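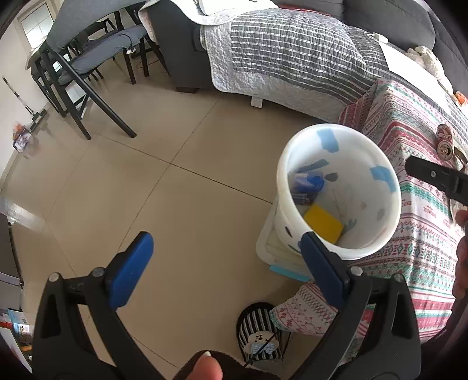 Left gripper at the rim of the white cup, second gripper just coming in from the right. Living room station.

Tingate Hand Grippers: Setup and Care Notes

Hello, and thanks for picking up a pair! These notes cover how we put the two hand-held grippers together, how we keep them closing properly, and what to do when they don't. They go along with the Talavera recordings (184 clips of tidying and sorting in ordinary homes), but if you only want to get your own pair running you can skip straight to the pads. Last revised March 14, 2021.

What's in the folder

clips/ has the recordings, one subfolder per room
parts/ has the drawings for the arms and pad backs
logs/ has the repair log, which is a plain text file and a bit rambling, sorry
checks/ has the short opening and closing test you run before recording

Fitting the pads

Each arm takes a blue pad at the tip, held on with small rivets. Lay the arm flat on a folded towel, line up the holes, and set the rivets gently, going back and forth between them so the pad doesn't creep to one side. Then close the jaws slowly and look at them from the front. The pads ought to meet along their whole length. If they touch at the tip and gape further back (mine did this for weeks before I noticed), take the pad off and start over. Bending the arm to make up for it only moves the trouble somewhere else.

Daily care

Wipe the pads with a damp cloth and let them dry before you put them away. We also wipe the camera lens, with a separate cloth, please! Dust from sofas and blankets gets into the hinge, so give that a few puffs of air at the end of a session. The hinge gets one drop of Idico light oil every 20 hours of use. One drop is plenty, and anything more ends up on the pads.

When something feels wrong

Jaws slip on smooth plastic: clean the pads first, and swap them if that doesn't help. We get around 3,700 closes out of a set.

One arm lags behind the other: check the hinge screw. It should be snug but still let the arm fall under its own weight.

Pad wobbles: a rivet has worked loose. Replace both, even if the other one looks fine.

The camera view has shifted: tighten the mount, then run the test in checks/ again. Do this before you record anything else, or you'll be sorting out two different views later on.

Still to do

The Villetti pad backs are a hair thicker than our drawings, and I'd like to have new drawings up in April. If you've already measured yours, send me the numbers and I'll gladly add them to the log.

Brayden Girard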